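# 小型分拣工位第一期该买什么,预算怎么分?

**发帖:海盐汽水** 2024年3月

我们是一家做教具翻新的小作坊,回收来的大颗粒积木清洗以后要按颜色分盒,再配成套装出货。现在全靠手工。老板批了一笔设备钱,让我6月之前把第一期的采购清单定下来。

目前的想法是一台桌面机械臂,配二指电动夹爪,腕部装一个小相机,料盒摆在台面上,夹起来按颜色放进去。我手里有两家的报价,一家是 Bistia,整套打包,含臂、夹爪、控制器和一年质保;另一家是 Hollbridge,只卖臂,夹爪和相机要自己配,单看臂便宜不少,可是加上转接法兰、线缆和软件授权以后差距就没那么大了。
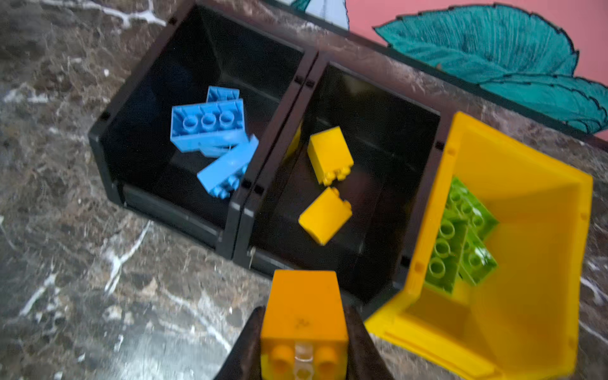
颜色这块我不太担心,蓝的、黄的、绿的差得很开,普通相机应该够用。我拿不准的是下面几件事:

- 夹爪要不要买带力反馈的。积木是硬塑料,按理说夹不坏,但有的料方向不对,凸点朝下或者斜着,夹偏了会滑。
- 料盒用现成的收纳盒行不行,还是要另外订做定位治具。
- 备件留多少。销售说指尖垫片是易耗件,但说不清多久换一次。
- 除了设备本身,还有哪些钱容易漏掉。

产量不大,一天一个班,每批678块,混色。节拍没有硬要求,比人工慢一点也能接受。先谢谢各位。

---

**回帖:老齿轮箱**

我们厂三年前上过差不多的工位,分的是注塑件,尺寸和你这个接近。按你列的顺序说。

**夹爪。** 第一期不用上带力反馈的。能设夹持力、能读回手指开度的普通电动夹爪就够了。读开度这个功能一定要有,夹空了或者夹偏了,开度数值和正常值对不上,程序可以直接判断出来重夹。很多便宜型号只给一个“到位”信号,后面会很麻烦。指尖建议买平面的,再自己贴一层薄硅胶,夹光滑的侧面比裸指可靠。硅胶片单买很便宜,不必用原厂的。

还有行程。报价单上写的是总行程,不是单指行程,别看错。你们最宽的那种积木横着夹需要多大开口,先拿卡尺量,再留出余量。料在盒子里靠着盒壁的时候,手指还要能插进去,所以指尖的厚度也要看。

**料盒。** 收纳盒可以用,前提是固定住。我们一开始图省事直接摆在台面上,手臂碰过一次,盒子移了位,后面整批都放偏。后来在台面上装了一块打孔底板,盒子四周用挡块卡住,问题就没有了。底板和挡块找本地加工店做就行,用不着订整套治具。买盒子的时候同一型号多买几个,以后换型号尺寸不一样,挡块又得重做。另外盒口尽量宽,前沿低一点,放料时手臂不用抬太高。

如果是从堆里往外取,难度比往盒里放大得多。叠在一起的料,腕部相机看上面那块没问题,压在下面只露一条边的经常认不准。第一期最好让人把料摊开或者用振动盘散料,别指望从深盒里直接抓。销售演示的时候多半只放几块,你要求他们把盒子装到你们平时的量再演示。

**备件。** 指尖垫片备10片,腕部相机的线备两根。线比垫片更容易坏,手腕来回转,接头那里先断。夹爪本体不用备,但要问清楚返修期间有没有借用机。

**容易漏的钱。** 我当时漏了这些:

- 安全评估。协作臂也要做,夹爪和工件算在一起评。
- 台面。原来的桌子太轻,手臂加速时会晃,后来换成了焊接钢架。
- 照明。窗边的自然光早晚变化大,黄色和橙色会互相认错。加一个条形光源,再用挡板把窗户那一侧遮掉。
- 软件授权续费。第一年包含在报价里,第二年开始单独收。
- 调试工时。供应商报的天数只算他们的人,你们自己也要出一个人全程跟。

比例上,我们最后是臂和夹爪占一半多一点,其余是周边和调试。如果你现在的清单里臂和夹爪占了八成以上,那多半是漏项了。

两家之间我选打包的。你们没有专职的自动化人员,出了问题两边供应商互相推,最耽误时间。不过要让他们把验收条件写进合同:用你们自己的料,混色,连续跑完一整批,写明允许失败多少次。尾款留到验收以后付。

---

**回帖:mk_warehouse**

我用的 Hollbridge,臂本身没问题,跑了11个月没坏过。夹爪是自己配的 Nisgate 入门款,便宜,但是说明书写得很差,通信调了好几天。有会写程序的人可以省这笔钱,没有就别省。

料少的话也可以先租。我们这边有租赁公司按月租,租3个月试一下再决定买不买。

---

**回帖:半吨纸箱**

补充一点,上面说的都是设备,我说一下账怎么算。

先别急着比报价,把现在人工分拣一批要多少工时记下来,记满两个星期。我们申请预算的时候就是缺这个数,财务退回来两次。设备上线以后人不会完全省掉,上料、换盒、处理夹不起来的料都还要人,所以节省的工时要打折扣,按全部省掉去算回收期,最后肯定对不上。

我们的项目内部叫 Zulu,申请分成两笔:第一笔只买臂、夹爪、相机和底板,跑通一个颜色组合;第二笔再上自动供料。这样批下来快,第一笔跑得不好也有机会改方案,供料那部分比较贵,一开始就买的话,料型一变就可能用不上。

到货周期也要问。臂一般有现货,夹爪和转接件不一定。6月前只是定清单的话时间够,如果6月就要用,现在就该下单了。

---

**海盐汽水 补充:**

谢谢,很有用。核了一下,我的清单里确实没有照明、底板和安全评估,臂和夹爪占得太高。已经请 Bistia 把第二年的授权费和借用机政策写到报价里,验收也要求用我们自己的料。租赁那条我去问问本地有没有。工时从下一批开始记。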